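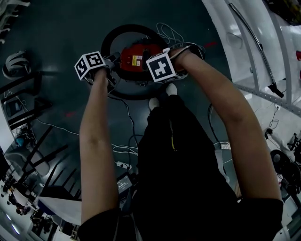 Erick Minja has called the vacant storefront fee a tax on bad luck, and has said that a landlord who could find a tenant would have found one already. Supporters of the fee answer that some landlords aren't looking very hard. Most of the argument over this kind of charge sits somewhere between those two claims, and the evidence offered for either is thinner than the people making them tend to admit.

Reading time: 5 minutes

A vacant storefront fee is a charge placed by a city or town on the owner of ground-floor commercial space that has stood empty for longer than a set period. It is usually tied to a registry, in which owners must list empty units and name a person the local government can contact. Depending on how the law is written, the charge may be called a fee, a tax, a registration cost or a penalty. The choice of word matters in court and hardly anywhere else.

Stated purpose

Towns that adopt the fee usually say it is meant to fill empty shops. The reasoning is that an owner may hold a unit off the market while waiting for a higher rent, and that a yearly cost would make waiting less attractive. A second aim is to pay for inspections, on the grounds that empty buildings bring more calls about broken windows, leaks and trash.

The two aims pull against each other. A fee high enough to change an owner's mind about rent goes well past the cost of sending an inspector. A fee that only covers the inspector is too small to change anything about rent. Local laws often claim both purposes in the opening paragraph and then set an amount without saying which one it was chosen to serve.

Whether many owners really do hold out for higher rents is hard to show. Some clearly do, especially where a building's loan was approved on the basis of a certain rent and a cheaper lease would lower its value on paper. Others have units with bad plumbing, no rear access, or a floor plan left over from a kind of store that no longer exists. A list of empty addresses doesn't tell one kind from the other.

The Domberg ordinance

The case most often brought up by both sides is Domberg, where the council passed a registry and fee for the downtown district. Owners were given 11 months from the date a unit became empty before any charge applied. After that the fee was $200 for each month of vacancy, with an added $302 for owners who had failed to register.

The council later announced that the number of empty storefronts had fallen by four in the first year. This figure has been repeated widely. It came from the registry itself, so it counted only units whose owners had signed up, and a unit left the list as soon as the owner filed a lease. The ordinance didn't require that the tenant open for business.

One of the four, the former Mfaume furniture store on the main street, was leased to a company with the same mailing address as the owner and was used for storage. Another was taken by Anance, a discount clothing shop that had moved from a smaller unit on the next block. The smaller unit then became vacant, but was inside its grace period and didn't appear in the yearly report. The council's statement mentioned neither fact. The remaining two were filled by a nail salon and a tax preparer, and no one has shown that either was brought in by the fee.

It would be just as careless to call the ordinance a failure. No comparison was made with nearby towns, and the local economy was changing for other reasons over the same year. The fair reading is that nothing was learned, at some cost to the owners who paid.

Exemptions

Nearly every version of the fee has exemptions, and these tend to grow. Common ones cover units under renovation, units listed with a broker, units tied up in an estate, and owners who can show financial hardship. The broker exemption is the weakest. An owner asking for a rent far above anything paid on the street can list the unit, change nothing else, and be excused from the very charge aimed at that behavior.

Renovation exemptions raise a similar problem. In Domberg an open building permit was enough, and a permit could be renewed without any work having been done. Drurkier, a property firm with several downtown buildings, defended its use of renewals in a letter to the council. The firm wrote that contractors were hard to book - true enough, though the letter named no contractor and gave no date for starting.

Seasonal displays and short leases are treated differently from place to place. Some laws accept a window display by a local artist as "active use." This makes the sidewalk more pleasant, and it also takes a unit off the vacancy list without a tenant, which should be kept in mind when reading any total.

Criticism

Business groups generally oppose the fee, saying it falls on owners who are already losing money and that some of the cost will reach future tenants through higher rents. The second point is often stated as certain. It depends on how much choice tenants have, and in a street with many empty units an owner isn't in a strong position to pass anything on.

Tenant groups and small shopkeepers are split. Some welcome any pressure on asking rents. Others say that rent is only part of the trouble and point to parking, slow permits and a shortage of customers, none of which the fee touches.

A further objection is about collection. Owners based outside the area may ignore notices, and a small town may spend more chasing the money than it takes in. Few towns publish the amount billed next to the amount received. Where only the first number is given, it should be treated with care.

See also

Business improvement district; commercial rent control; land value tax; property tax abatement

Reader comments (3)

Downtown_Renter
The piece on Domberg skips over how long permits take there. I waited from January until summer for a sign permit. Charge the landlord all you want, I still couldn't open.

pjk
"Nothing was learned" is harsh. The town has a list of owners with phone numbers now and it didn't before. I would count that for something.

M. in the valley
You could have a list without a fee. Ours did and it was free to sign up. Half the numbers on it were disconnected though.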